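Gudeck foam finger pads, set of 2
Review by Žydrūnas Kivi, Toltville

I bought these pads in April for the hand-held gripper in our shared workshop. Before, we had fingers of hard plastic, and they slipped on everything smooth. The black foam has fine ridges along the full length, and the orange backing is easy to find on a messy bench.

Mounting took me one evening. Two screw holes did not match my plates, so I had to drill them again. For practice we use kitchen things: a white rice cooker, a toaster, a bowl.
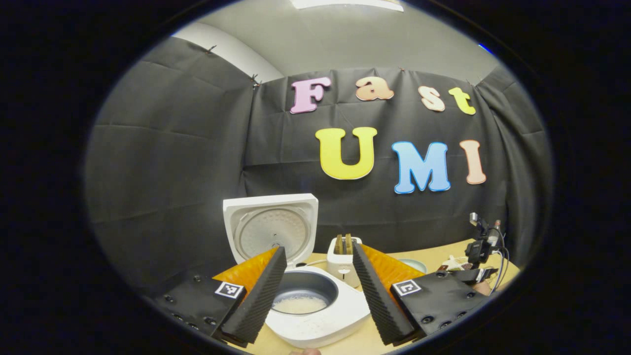

After 100 grips

The ridges still hold well on a cooker lid. The narrow tips are softer than I would like, and they bend when I pick up a spoon. The Laur pads are stiffer but cost 2 times more. I give four stars and will order one more set.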